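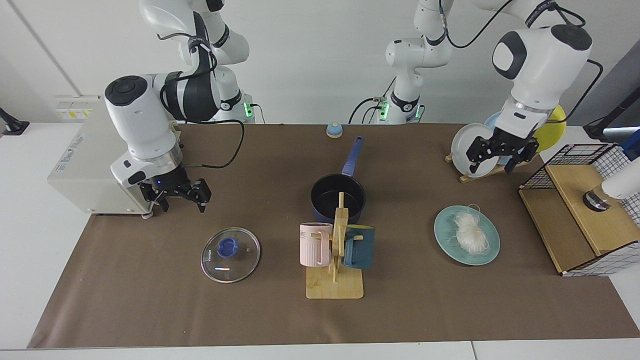

Quick one tonight, I have to be out of the workshop by ten and still haven't swept.

The plate thing. Both arms are finally on the same table, bases at the back edge, everything wired. Took most of April. The holdup was cables, as always. The loop coming off the right arm kept snagging when the elbow folded, so now it gets a big lazy arc across the back and that seems fine so far. Ugly but fine. Cable chain is on the list.

Started the left arm on the dish rack. Three plates, one behind the other, grab the front one by the rim. Sounds easy. The plates lean, and they don't lean the same way twice, so a fixed grab point is useless. I ended up going in straight from above, slow, and closing on the rim with the fingers either side. Slow means slow. I cut the speed to 15 percent for the last bit and it got a lot less scary.

Paper mat was Morenike Okeke's idea. I wanted rubber. She said paper, you can draw on it, and when it gets gross you tear it off. She was right, I've got pencil marks for where the mug tree goes and can put the whole layout back in a minute or two. The roll was 700 something at the Zallico shop, no idea what units, it's long.

Stuff that still bugs me:

Glass lid. The knob is an easy target on paper but I haven't dared yet. Want a softer close first.

Mugs. Pulling one off the peg needs a lift and then a tilt, and the base of the tree is light, so I'm thinking tape.

Noodles. Dry ones, on the green plate. No plan at all. They shed strands when I so much as carry the plate over. Maybe a scoop tool? Ideas welcome.

Clamps are holding, re-tightend them all this morning. Logs are up to 2,280 lines for one evening, which is silly, need to turn the chatter down before I fill the little drive agian.

Next time: right arm gets a job. Probably the pot handle. Going over to Allthorpe first to pick up finger pads, if they still have the grippy ones. Ok, broom.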